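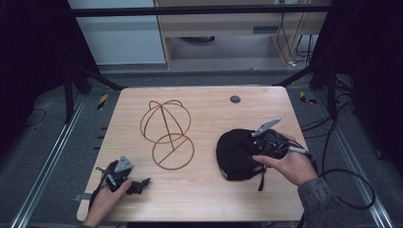

One reader wrote in to say that every cap she owns ends up with a dent in the front, and would a hat stand fix that or is it just one more thing to dust? I love this question, because I dithered over it for ages myself. Yes, a stand helps! It won't undo years of being sat on in the car, but a cap that spends its nights on a domed top keeps its shape far better than one squashed on a shelf under the winter scarves.

Wire stands are my favorite kind. They weigh next to nothing, air gets in under the crown, and you can tuck one on a desk or at the end of a hall table without it taking over. The downside is that they tip. A thin wire base on a smooth tabletop will go over if you yank a cap off sideways, so lift straight up. If yours still falls over, put four dots of museum putty under the base ring, or set the whole thing on a square of rubber shelf liner. I did the liner trick in September and the stand hasn't budged.

Getting a crumpled cap back into shape

Start with your hands. Push the crown out from the inside with your fist, pull the brim free if it has folded under, and run your thumbs along the seam where the brim joins. Plenty of cotton caps need nothing more.

For stubborn creases, fill a spray bottle with cool water and mist the inside of the crown only. Damp is plenty. Stuff it with a hand towel rolled into a ball (bigger than you think, you want the fabric smooth) and leave it until it is completely dry. I give mine overnight, and a thick wool one can take 72 hours in a cold house. Please don't put it on a radiator! Older caps may have cardboard in the brim, and cardboard does not forgive you for heat or soaking.

Once it's dry, fasten the back strap before you set the cap on the stand. A dangling strap catches on sleeves and bag handles, and that's how half of mine ended up on the floor. With the strap done up, the back opening holds its curve too.

Which way around?

Brim forward, crown sitting squarely over the top of the dome. If the cap is small and the dome is wide, don't force it down, just let it perch. If the cap is big and droops, a bit of tissue paper between wire and fabric fills it out nicely - and it stops the wires leaving lines in soft cloth, which does happen with thin summer caps.

Check your wire for rough spots before anything knitted goes near it. Run an old pair of tights over each loop and join. If they snag, rub that spot with 200 grit paper, then go over it with 1000 until the tights slide. Wipe off the dust and dab on matching paint. It takes ten minutes and you'll never pull a thread again.

Bent stand? Lay it down on a folded towel and ease the wire back slowly with your fingers, a little at a time. Pliers leave bite marks in the finish, so wrap the jaws in cloth if you really must use them. Then stand it up on the flattest table you have and press down lightly on the top. Any rocking will be in the base ring, and that's the part to coax next.

How many do you need?

Two, for me. One for the cap I wear every day and one for whatever is drying. The rest go in a drawer, nested one inside the next with the brims all facing the same way, crowns never folded in. I know people who fold the crown back on itself to save room and swear it's fine, but I've steamed out too many of those creases to agree.

Dust the stand when you do the lampshades. A dry paintbrush gets in where the wires cross, and a dry sock over your hand does the rest. 

Next time, sweatbands, and the ring they leave on pale caps. I have opinions about dish soap!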